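Bindever equipment reuse project
Progress report to the Wamalitz fund, 3rd February
Prepared by Puspita Siregar, Buvetbridge

Work since the December report has gone mainly into the bench stage. We have logged 942 units so far, most of them flat rack-type boxes from office clearances. Spending to date is 3,015 against the equipment line, with 1,920 still to be drawn down.

Each case is looked at for scratches, dents and blocked vents before it is opened. Light scuffing on the panels is accepted. Fan grilles are checked for missing screws — a loose one can end up inside the case. Units with damaged ports go to Mac an tSaoi for parts.

The marble-patterned bench top is staying for now. It shows glare under the lights, and we have asked for a price on a matte cover.

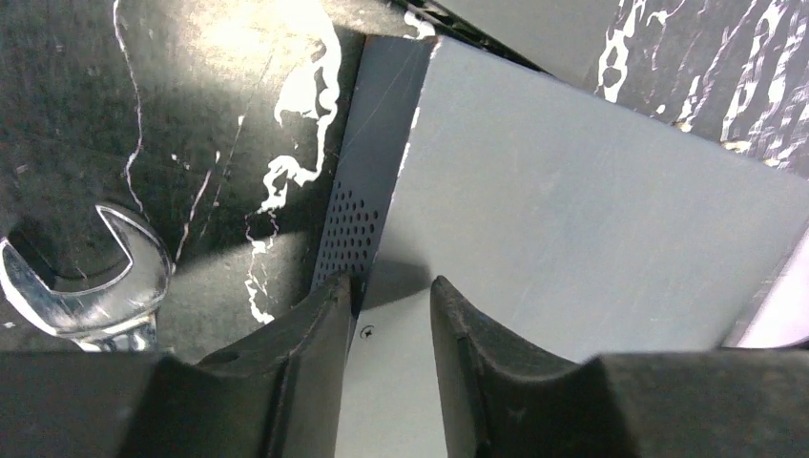
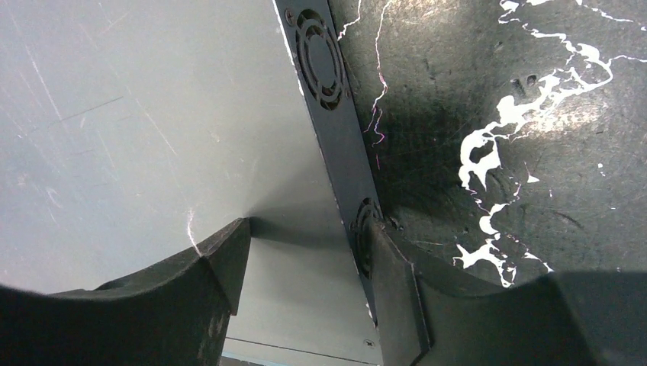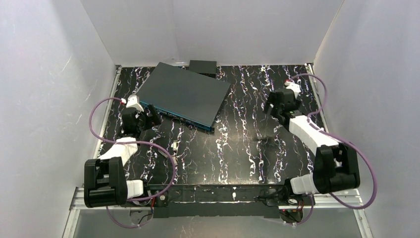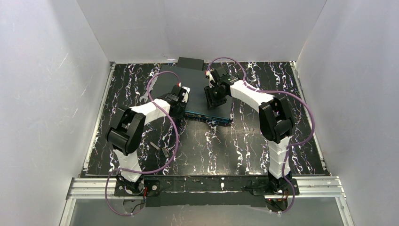
Bench stage: ventilation holes on a side panel (first), fan grilles (second), a flat gray unit with a blue front edge (third and fourth).

Two items are behind schedule. The label printer has not been replaced, so shelf tags are still written by hand, and the storage racks are waiting on delivery. Neither has stopped work on the bench.

Over the next period we plan to clear the 4 pallets left from the last collection and send Wamalitz the updated parts list — the current one leaves out power supplies.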